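Beverage Corner Working Group, Dalisay House
Minutes of the December meeting
Started 4:00, Kirsten Stougaard in the chair

1. Last month's minutes
Agreed with one fix: the tea supplier is Promia, with an i.

2. Where the drinks station goes
Everyone loves the round white table! It gives people room to stand and chat, and the curved edge is much kinder to hips than the old counter. Kirsten would like it kept clear of mail and flyers, and we all said yes to that.

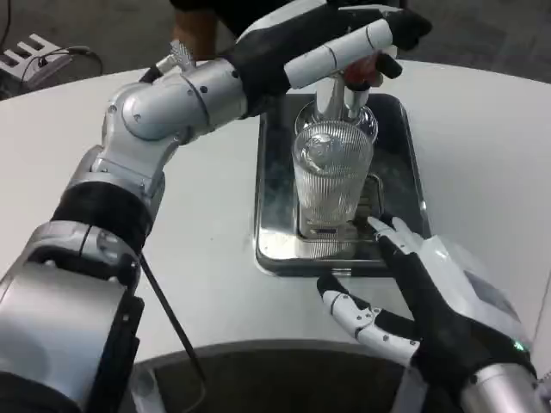 Ribbed glass on the drip grate, under the spout.

Vosov's quote for a second table came in at $3879. Lovely piece of furniture, but too much for this year. Item closed until spring.

3. Glasses
The tall ribbed glasses won by a mile over the paper cups. They feel good in the hand and make plain water look like a treat – several of us said so at once. We have 43 in the cupboard and will hold off on ordering more. Jokora can match the style if we run short.

4. Drip tray and daily cleaning
Long and surprisingly cheerful talk on this one. Agreed:
Lift out the slotted grate and rinse it every evening.
Wipe the metal basin with a soft cloth, no scrub pads.
Set the glass on the grate and under the nozzles before touching the red lever.
Kirsten will type this up on a card.
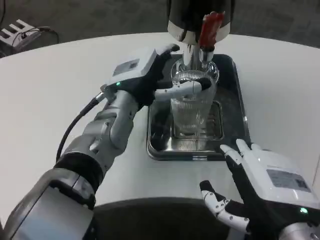
5. Opening afternoon
We have 11 sign-ups for the tasting so far, and the flavor list is wonderful – ginger and pear is the early favorite. Please bring lemons.

6. Actions
Kirsten: cleaning card, reply to Vosov.
All: flavor votes before the next meeting.

Closed 5:11.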